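Went over to the open day at the Drudholm paper mill on 3rd December, and I'm still finding bits of fluff in my coat pockets. The mill has been going since 1796 and they only let the public in twice a year (the other one is in July, when I'm told it gets unbearably hot by the dryers), so I was there well before the doors opened!

Tickets were on the gate, cash only, and there were 70 of us on the first tour. Our guide was Ashley Mellor, who has worked there for 19 years and shouts beautifully over machinery. We started in the rag loft, went down some very steep stairs to the beaters, and then stood for ages watching the big Skirnitz machine turn grey porridge into paper. I could have stayed all morning. The smell is a bit like wet dog and a bit like bread. 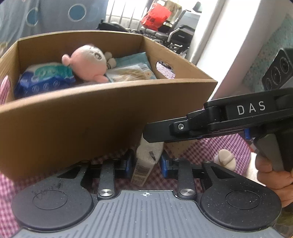 After that came the vat room, where they still make sheets by hand for bookbinders, and we all got a go. Mine came out thick at one end and full of holes at the other - Ashley very kindly called it "characterful". The sheets are sold under the Belmonte name and cost far more than I'd expected, but I bought two anyway and have no idea what I'll do with them.

The café was heaving, so get your soup before the tour if you go. Leek and potato, very good, and the rolls were still warm. Parking was a muddy field and I needed a push to get out of it.
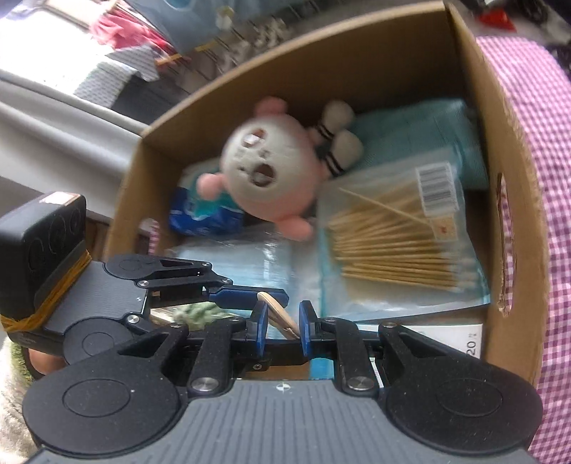 *Open cardboard box with a hand-hole in the side, and a flat wooden stick in front.*

Next on my list is the Prenus bindery, if they ever answer the phone.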